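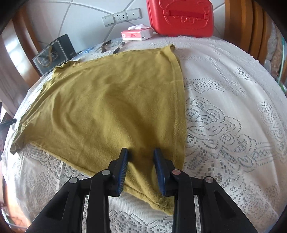
Figure 11. Mustard cloth on a white lace tablecloth.

Section 12: Setting up presenter profile pages

Plikero Newsroom stores one profile record for each anchor, reporter or weather presenter. The record feeds the public biography page, the on-screen name strap and the byline on web stories. A change made in one record appears in all three places after the next publish.

Before you start

You need an account with Editor or Administrator rights. The station record must already exist (see Section 3). If your site was moved over from Desmet, run the import check first and clear any duplicate names.

12.1 Creating the record

1. Open People > Presenters and select New.
2. Enter the on-air name in the Display name field. Use the spelling the presenter uses on air, including any hyphen or middle initial.
3. Enter the legal name only if payroll is linked. This field is never published.
4. Select a role from the list. A presenter may hold two roles, but only the first is used on the name strap.
5. Enter the start date. If only the year is known, leave the month and day blank.
6. Select Save draft.

Note: The name strap holds 129 characters on one line. Longer text is not wrapped. It is cut at the last full word.

12.2 Writing the biography

1. Open the Biography tab.
2. Paste the text as plain text. Formatting from a word processor is removed on save.
3. Keep the text to 1,606 characters or fewer. The counter turns red when the limit is passed, and the Publish button is disabled.
4. Mark each personal detail (birthday, family, schools) as Public or Internal. The default is Internal.

Caution: Height, salary and home town are not standard fields. Do not add them as custom fields unless the presenter has agreed in writing. Custom fields are picked up by search engines within hours of publishing and are hard to withdraw.

12.3 Adding the portrait

1. Open the Portrait tab and select Upload.
2. Drag the crop box until the eyes sit on the upper guide line.
3. Set Color profile to Studio or Location.
4. Check the preview at all three sizes, then select Apply.

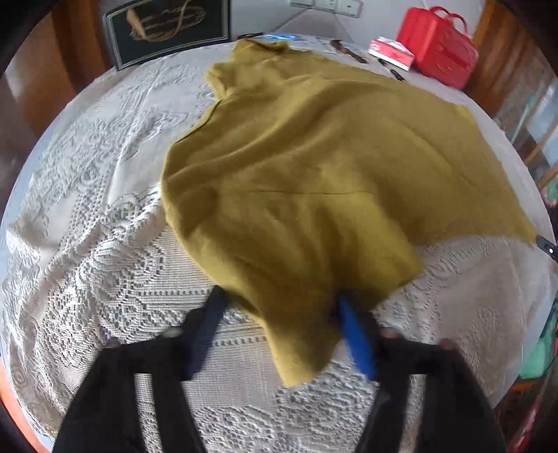
The Color profile setting controls how the portrait is matched to the rest of the presenter page. Studio applies a fixed correction — Location reads the light in each file. Plain clothing in a strong color is the usual test of whether the right one is chosen. Mustard yellow, as on the garment in Figure 12, goes to golden olive in shade and a brighter yellow where light strikes it, and both tones should still be separate in the preview. If they merge into one flat color, switch profiles and apply again.

12.4 Publishing

1. Select Review. Empty required fields are listed at the top of the page.
2. Select Publish, then confirm.
3. Open the public page in a private browser window and check the name, role and portrait.

Note: Sites using Zenstead hosting may show the old page until the cache is cleared. Go to Tools > Cache and select Clear presenter pages.

If a record must be taken down, set its status to Archived. Deleting it also removes the byline from past stories. Archived records can be restored by an Administrator.

Plarnska documentation, revised November 14, 2018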